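Hand-guided demos vs remote control for following a panel joint
Forum: Teaching and Demonstration > Data collection

seamwise
Setting up a task on the Fornatano cell: bring the tool up to a flat panel, find the vertical joint, follow it downwards. Two ways of teaching it so far. One is holding the arm and walking it through by hand, the other is driving it from the Plument remote station. I have 300 demos by hand and 16 by remote. The policy trained on the hand set finds the joint, then wanders sideways halfway down. Before I spend April recording more, which would you add to?

kettle_448
Remote. When you hold the arm, your own hand carries the contact force and the log doesn't know that. The wrist sensor reads you plus the panel. The policy then learns positions with no idea how hard to press.

seamwise
The handle is mounted above the force sensor, so my grip shouldn't show up in the reading.

kettle_448
Then I withdraw half of it. Your arm still damps the motion, though. Play back one demo open loop with nobody touching it and compare the force traces. Ours were nothing alike.

oblique
Disagree with remote for this. We did panel work on a Rurnico arm from a remote station with no force feedback, and the operators hovered, tapped, backed off and tapped again. All of that goes into the data. The policy copied the tapping very faithfully. By hand you get one clean stroke.

kettle_448
That is an operator training problem. Ours stopped tapping after the first session.

oblique
Yours had force feedback.

kettle_448
Fair.

dropframe
What does the policy see? If the side camera is the only view, I'd look there before touching the demos. 1,928 frames per episode of nearly the same grey will not tell it where it is along the joint.

seamwise
Side camera plus joint angles, no wrist camera. One still from it, tool at the bottom left:

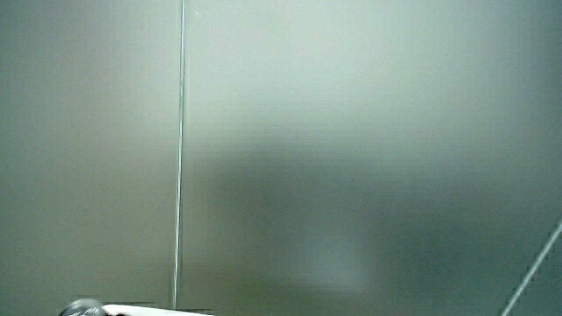 Reply 9 of 12
dropframe
There's your drift, I think. The joint is a thin pale line and it gets softer towards the bottom. The large dark patch in the middle and the pale area at the top are much stronger features. If those are lighting, they will shift when the lights do, and the policy may be steering by them. Try masking all but a strip either side of the joint and retrain on the same 300.

oblique
Also the slanted line at bottom right. It's as bright as the joint. I'd crop it out.

kettle_448
Cropping is fine for a test. For the real thing, fit a wrist camera, and then you have to record again anyway, so do it by remote. With hand guiding your fingers end up in the wrist view in every demo and are missing at run time.

seamwise
Masking first, as it costs me one night of training. If it still drifts I'll borrow the wrist mount from the Shin cell and record a fresh set by remote, same start poses. Will post both force traces.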